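July, 6:40 in the morning

Too excited to sleep, so I'm up with coffee and the planner already! I finished the whole first unit for the fall last night, all 262 boxes of it (every lesson, every center rotation, every read-aloud), and it fits on the new two-page spread I drew up for the Loltdale classroom. Maxence Lefèvre tried the same layout with his kindergartners in spring and swears by the wide column for notes. He was so right. I filled mine with song ideas before I'd even written a single math goal.

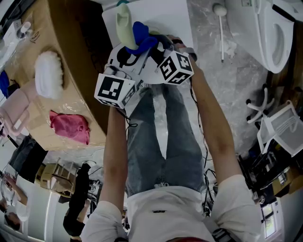 Bright blue cloth, mint green just past it.

Next up is printing. I have 500 sheets of the heavy paper and I'm going to use the good binder, the one with tabs that stay put. Literacy goes first, then counting, then outdoor play, and I moved quiet time to 2 because last year's slot ran straight into snack. I also want a tiny box for "what made them laugh" on each day. Oh, I love that one! Still have to pick the color for the science pages. Leaning yellow.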